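Keeping Unit 96 on the Rack
How a two-person crew at Florkard sets up, checks and repairs a mobile robot that puts shoes away 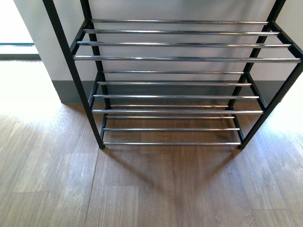 Most of the service hours on a household robot go into its sensors. At Florkard, which runs a small fleet of mobile manipulators in rented test homes, the motors and gearboxes account for a minor share of the maintenance log. Depth sensing and calibration fill the rest. The task assigned to Unit 96 is to pick up shoes from the floor and place them on a rack, and the rack is the hard part. Its three shelves are made of chrome rods, four to a shelf, with open space between them. Polished rods return bright highlights and reflections of whatever is nearby, and a depth camera handles both poorly. With the shelves empty, the head camera looks down through the top tier and sees the other two tiers and the floor planks behind them. Sunlight on those planks adds another source of error. The black square posts at the corners are easier to deal with, and the setup procedure starts from them.

Ji-hoon Ma wrote that procedure and maintains it. It is 22 steps long, down from a much longer version used in the first test home. It takes a morning if nothing is wrong.

The first steps are done with the base parked and the arm stowed. The head is tilted to its lowest working angle and the pan and tilt joints are checked for play by hand. On this model the tilt joint is driven through a short toothed belt made by Tundent. A belt that has lost tension lets the head nod slightly when the base stops. The nod is too small to notice from across the room, but it moves the projected position of the bottom shelf far enough to spoil a placement. The belt is set with a tension gauge and the lock screw is marked with a paint pen. If the paint line is broken at the next visit, the screw has moved.

Camera calibration comes next. Ma uses a flat printed target on a rigid backing, held at a set of fixed stations in front of the robot. Earlier versions of the procedure had the target held by hand, and results varied with the person holding it. The stations are now set by a folding stand from Rathore with detents at each height. The software collects 100 views and rejects any with motion blur. If more than a few are rejected, the stand is on an uneven floor joint and has to be moved.

The hand-eye step ties the camera to the arm. The gripper holds a small ball fixture and drives it through a sequence of poses while the camera tracks it. This gives one transform, which is compared with the transform from the previous visit. A small difference is accepted and saved. A large difference is treated as a fault, and no new values are stored until the cause has been found.

"People want to recalibrate and go home," says Hussam Harb, who handles repairs. "If the number jumped, something is loose. Calibrating on top of a loose part gives you a good result until lunch."

In Harb's records the usual causes are a head mounting plate with one under-torqued screw, a camera cable pulling on its connector, and wear at the wrist. He checks them in that order. The cable is the quickest to rule out: he unclips it from its guides, leaves it slack, and repeats the last few poses.

Localization of the rack is handled separately from calibration. The original software tried to find each rod in the depth image and fit a line to it. This worked under diffuse light and failed in direct sun, when the line fit would sometimes follow a reflection. The current version does not look for rods in depth at all. It finds the posts and side brackets, which are matte enough to measure, and fits a stored model of the whole rack to them. Rod positions come from the model. The color image is then used as a check, with each visible rod compared against its predicted line.

The stored model has to match the rack as assembled. Racks of this type come as a kit, and the rods seat into brackets on the side frames. A rod that is not fully seated makes one side of the shelf bow outward. The robot then carries a correct model of an incorrect rack. Step 14 of the procedure is to measure the post spacing at the top and at the feet with a steel tape, write down both values, and press the frames together if they differ.

The gripper gets the least attention in the procedure and the most wear in use. Its fingers have replaceable pads molded by Prarner in a soft compound that holds on to leather, canvas and rubber. Grit from shoe soles works into the pad surface. Once it is embedded, the pad grips well on soles and badly on uppers, and a shoe tends to rotate as the fingers open. Pads are wiped at every visit and replaced when the surface texture can no longer be felt with a fingernail. The old pads come off with two screws. The new ones need a zero-force reading taken with the fingers open, a step that was left out of the manual and has since been penciled into both shop copies.

Unit 96 had logged 3314 placements when its last major fault appeared in April. Shoes meant for the middle shelf began to land with the heel short of the rear rod. The top and bottom shelves were fine. Calibration passed, the tilt belt was in tension, and the rack measured square. Harb ran the lift column with no load and found nothing. With a weight in the gripper, the column stopped slightly low over one short section of its travel, and the middle shelf fell inside that section. The cause was a worn guide roller, and the wear had been hidden by the column controller, which reads motor position and has no direct measure of carriage height.

Replacing the roller took less time than finding it. The column cover comes off in two pieces, the carriage is pinned, and the roller shaft is drawn out from the side. Harb replaced all the rollers on that carriage and kept the old ones in a labeled bag. A loaded travel test is now part of the setup, between the head checks and the camera target, with a dial indicator clamped to the base.

Two other units in the fleet have since been given the same test. One passed. The other is waiting for rollers and is restricted to the top shelf until Friday.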